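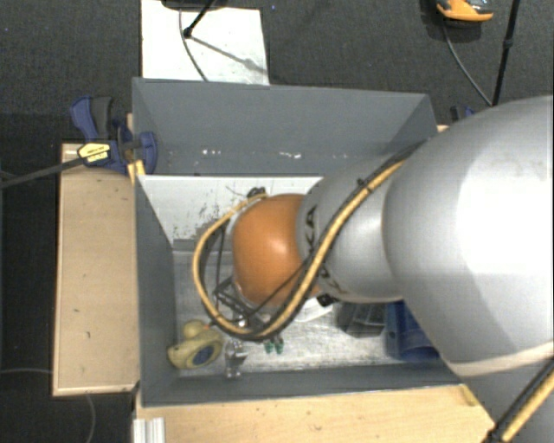 Do You Need Another Storage Bin? Probably Not

Every spring somebody tells me that the cure for a messy house is a set of matching bins. I have bought the matching bins. I had a closet full of them by April one year, and the closet was worse than when I started, except that now I couldn't see what was in it.

So these are the tips I still stand by, minus the ones I tried and dropped.

Skip the lid, at least for toys. A lid has to come off every time a child wants a rubber duck and go back on every time the duck goes home, and the second part doesn't happen. Open bins get used. If dust bothers you, wipe the toys now and then.

Pick a plain color. Gray is fine. It hides scuffs better than white, though it won't hide all of them, and you can forget the clear ones that are supposed to let you see everything. What you see is the bottom layer pressed up against the plastic.

Don't fill a deep bin. Deep bins look like good value on the shelf. At home you end up tipping the whole thing onto the rug to reach one small item in the corner. I keep a single layer on the floor of mine and that's it. People say this wastes space. Fine, it wastes space.

Labels are oversold. Gilberto Puma wrote in to say his labeling system has 71 categories and works perfectly. I believe him, but I wonder how many evenings went into it. My labels say TOYS and TOOLS. Anything that doesn't fit under one of those goes on the workbench and gets dealt with eventually.

About scuff marks. I was told toothpaste would take them off plastic. It took some off and left a dull patch that looked worse. A damp cloth with a drop of dish soap, then a dry cloth, does about as well as anything I've paid for. The Arner cleaning block did nothing I could notice. Deep scratches are there for good, so stop scrubbing.

Peeling surfaces are another matter. If a panel or a liner has started to flake, don't cover it with shelf paper (I did, and the paper peeled too, taking more of the surface with it). Scrape off what's loose, wipe it down, and keep anything that goes in a small child's mouth somewhere else.

Bath toys: the hollow ones hold water. Squeeze them out over the sink and leave them to dry overnight before they go in any bin. Maritza Rivadeneyra swears by sealing the holes with glue when they're new. I tried it on 2 of them and one leaked anyway.

I've also been asked whether the Loltley stacking set is worth the money. I borrowed one. They stack well when empty. Full, the bottom one bowed and I had to unload the lot to get at it. If you already own a plain open bin with straight sides, put it on a low shelf and keep your money.

Last thing, on sorting. The advice to empty every bin once a month came from someone with fewer bins than me. I do it when I can't find the tape measure.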